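Re: [caluncombe-kitchens] Butcher block next to the sink: oil, and what to keep off it

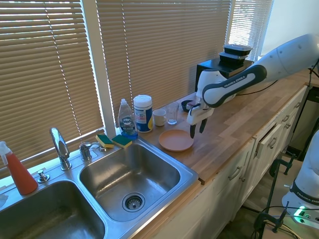 Sink ledge and the start of the butcher block, blinds down.

Replying to the questions from the Drumer building, quoted in full because the original had the wrong subject line and some of you filtered it.

> We are getting a wood counter in April to replace the laminate on the sink side.
> The installer left a one-page sheet that says "oil regularly" and nothing else.
> Three questions for anyone who already has one:
> 1. How often is regularly?
> 2. Do you keep the dish soap and sponges on the wood or on the sink?
> 3. Does sun through the window matter? Ours faces south and the blinds
> are open most of the day.
> Also, is there any reason to prefer the Arine oil over plain mineral oil?
> The price difference is large.

1. Interval. Ours gets oil every 70 days on the full run and more often on the strip along the sink. I tried a fixed monthly schedule at first and the surface stayed tacky, so I stretched it. The test is to put a few drops of water on the wood and leave them for 15 minutes. If they are still standing as beads, wait. If they have gone flat and left a dark ring, oil it that evening and wipe off the excess before you go home. A 500 ml bottle does several full coats on our counter. The first coats on new wood take much more than that rate suggests, so buy two bottles for the installation.

2. Soap and sponges. On the steel. We use the back ledge of the sink: two sponges and the Dawn behind the right basin, next to the faucet. Anything that drips then drips onto metal. A sponge left overnight on butcher block will mark it, and the mark goes deeper than it looks. I sanded one out with 120 grit and then 220, and the low spot can still be felt with a fingertip.

The canister of wipes is a separate problem. Disinfecting wipes are fine on the sink and the faucet handle. On oiled wood they strip the finish, and people reach for whatever is closest. Please label yours or store it in a cabinet. For the wood we use a cloth wrung out in warm water with a little dish soap, followed by a dry cloth.

Mugs and glasses are no trouble if they are dry underneath. Rinsed ones should go on a rack or a folded towel. If you have a white ceramic mug with an unglazed foot ring, check the ring, as it holds water and will print a circle.

3. Sun. Yes, it matters, mainly for color. Our planks have shifted since installation, and the area under the old toaster stayed a different shade for most of a year. Tan horizontal blinds cut the glare but a good amount of daylight still gets through the slats. I would move small appliances every few weeks during the first summer and let the whole surface change together.

Arine versus mineral oil: I used Arine for the first four coats and drugstore mineral oil after that. I could not measure a difference in the water test. Arine contains wax and feels smoother — that is the extent of it.

One item you did not ask about. Have the installer seal the end grain at the sink cutout before the sink goes in. Ours was left bare, and the repair quote from Smadi was $1,374, most of it labor for lifting the sink out and putting it back. The sealing itself is a few minutes with a brush.

I have the old maintenance log as a spreadsheet if the Drumer people want it. Reply off list.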